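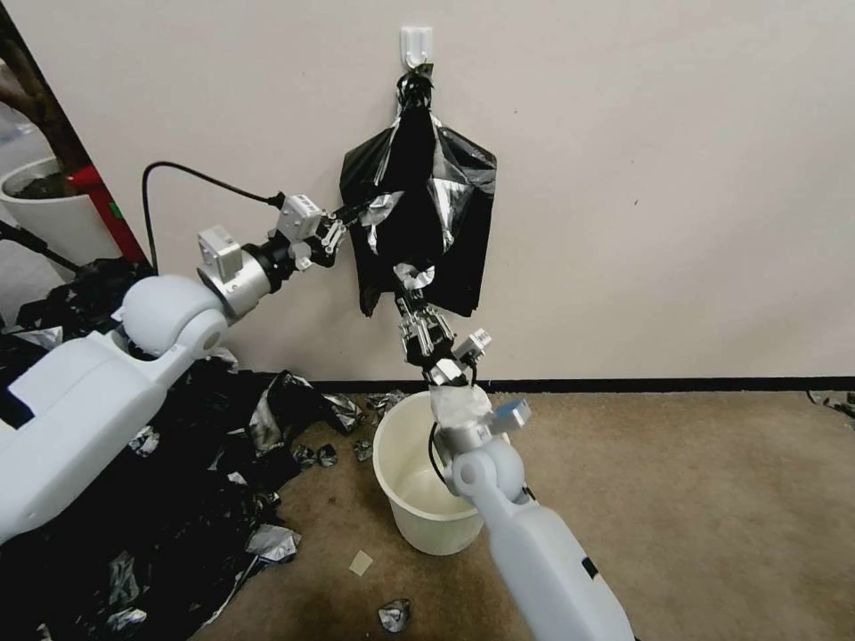 Wipe the wall before the hook goes up and leave it overnight, or the whole lot ends up on the floor with the bag on top, was the first comment back from Jovlow on version 1. Fair. Wall prep now has its own column, and the old rows got filled in from the notebook where the notebook said anything.

sullent-bags

version 2
January 4, 2025

What this is

A table of garbage bags hung on walls. Small stick-on hooks, plastic bags, a bucket underneath most of the time. One row per hang. How the bag was gathered at the neck, how it went over the hook, what shape it fell into, whether the hook was still up at the end of the day. 300 rows, plus the side tables for bags and hooks, plus a text file of knots.

Started as a list taped inside a closet door at Sullent. We couldn't agree which way of hanging a bag was least annoying to take down again so we started writing it down. Clirgate asked for a copy, then asked for a copy they could sort, so now it is csv.

Not a product test. Brands were never recorded and we're not going back to do it.

Files

hangs.csv - the main table
bags.csv - one line per kind of bag, 22 lines
hooks.csv - one line per hook, 32 lines, includes the ones that fell
knots.txt - plain words, how to do each twist or knot
changes.txt - what moved between versions
old/ - version 1 as it was, mistakes and all. don't use it for anything new

Columns in hangs.csv

hang_id - runs in order of entry, not in order of date. Sorry.

bag_id - matches bags.csv.

hook_id - matches hooks.csv. A hook that fell and got stuck up again with fresh tape gets a new id.

neck - twisted, folded, knotted, loop, tie_handles, none. Twisted means the neck was turned on itself and nothing else done. If it was twisted and then knotted it's knotted. If plastic is knotted and then looped over the arm of the hook, also knotted. The loop part goes in notes. "loop" by itself is only for a plain loop of plastic with no knot in it.

fall - flat, bunched, flared, tail, mixed. What the bag does below the hook. Flat is like a towel. Bunched is creases all gathered to one side. Flared is a wide wrinkled flap sticking out. Tail is the lower part twisted down to a rope. Mixed is most of them. A bag that bunches on the left, flares on the right and ends in a tail is mixed, and you put all of it in notes in that order, top to bottom.

under - bucket, basket, floor, box. What stands under the bag.

pulled - y or n. Was somebody or something pulling on the bag while it hung. Pulling on the bottom is by far the best way to find a bad hook.

wall_prep - wiped, wiped_wait, none, unknown. New in this version.

held - y, n, or slow. Slow means the hook was still on the wall but had crept down. Pencil mark above it at the start, look at the mark at the end.

notes - free text. Messy. Commas in there are quoted properly now, they were not before, see changes.txt.

Columns in bags.csv

bag_id, color, size_word, feel, static, tie

size_word is small, kitchen, tall, big. No measurements, we measured a few and the same roll gave diferent answers depending on who was stretching.

color is one word if possible. black_silver is its own value for black bags with silver patches on them. Please don't put those under black. In a photo the patches and the shine off a crease look a lot alike and two people typed up the same bag under separate ids before we noticed. Merged now.

feel is crackly, soft, slippery, rubbery. Opinion. Whoever typed it, typed it.

static is y if it clings to your sleeve. Mostly a winter thing, will redo the y rows in February and see if they change by summer.

Columns in hooks.csv

hook_id, color, size_word, wall, height_word, date_up_known, fell

All stick-on. No screws, no nails, no over-the-door. Most are small and white, on painted off-white wall, so the table leans hard that way. If you want to know about tile or wood there's next to nothing for you here.

height_word is knee, waist, chest, head, above. Picked against an ordinary adult. Above means you need to reach.

How to hang one the way the rows assume

Open the bag and shake it once.
Lay it flat on a table, push the air out with your forearm.
Gather the neck in one hand a few inches down from the opening.
Turn it until it stops wanting to turn.
Knot or no knot, your choice, but write it down before you hang it.
Over the hook from above. Do not poke the hook through the plastic. Rows where that happened say "poked" in notes and you should drop them.
Let go with both hands. Step back. Then write fall.

If the tail gets twisted, that's after fall is written. Put it in notes as tail_after. This got mixed up a lot early on and there are rows where I can't tell which it was, those say tail_when_unknown.

Buckets

Gunawardena sent a long list of questions about the buckets and I only have short answers. Plain plastic buckets, cream mostly. Stood on the floor straight below the hook. No lids. They are there so the loose end goes somewhere and doesn't drag across the floor picking up hair. We didn't write down rim height in version 1 and it matters more than we thought, a long tail folds over the rim and then the fall looks shorter than it is. rim column planned, not here yet.

A bucket with things in it is still bucket. Say what's in it in notes if you feel like it.

Known problems

Almost 32 rows have held blank. The hook was up when we left and gone from the wall next morning with the bag, could have been anything. Left blank on purpose, do not fill with n.

Fall is a judgement. The same bag hung twice gets two answers from two people and sometimes from one person. The worst pair is bunched and mixed. If you need it cleaner, join them.

Light matters for black bags. Under the ceiling light the creases go silvery and look deeper than they are, so evening rows lean toward bunched. There's no time of day column. Should have been.

Small bags are thin in the table. People kept grabbing the tall ones.

height_word is missing for the hallway.

Hooks got reused for aprons and a dustpan between hangs and not all of that is noted. So don't work out anything about hook life from this. Really don't.

What people have used it for

Clirgate sorted it by neck and made a one-page sheet for their supply closet. Jovlow used the notes column to argue about knots. Someone used fall as practise labels for a sorting exercise and reported that flared and flat were easy and the rest was mush, matches what we see.

Don't use it to pick a hook for anything heavy. None of the bags were full. Not part full either, empty plastic, that's it.

Adding rows

Use the blank row at the bottom of hangs.csv as a pattern. Lower case. No new values in neck or fall without asking, put it in notes and we'll see if it comes up again. One hang one row, even if it fell in the first minute. Those are the useful ones.

Photos are welcome, straight on, hook and floor both in if you can manage. Plain wall behind. Black bag on a dark door is no good to anyone.

Leave the pencil mark until held is typed. Then wipe it. There are still marks all up the wall by the sink from the first batch.

Changes since version 1

wall_prep added
black_silver split from black
quoting fixed in notes
duplicate bag ids merged, old ids kept in changes.txt
"rope" renamed tail
wet_floor column dropped, it was blank all the way down

To do

rim height
time of day
small bags
redo static
fix the spelling of "adhesive" in hooks.csv, it's wrong at least three ways

License

Take it, copy it, change it. Say it came from Sullent. If you fix a row send the row back with the hang_id, not the whole file.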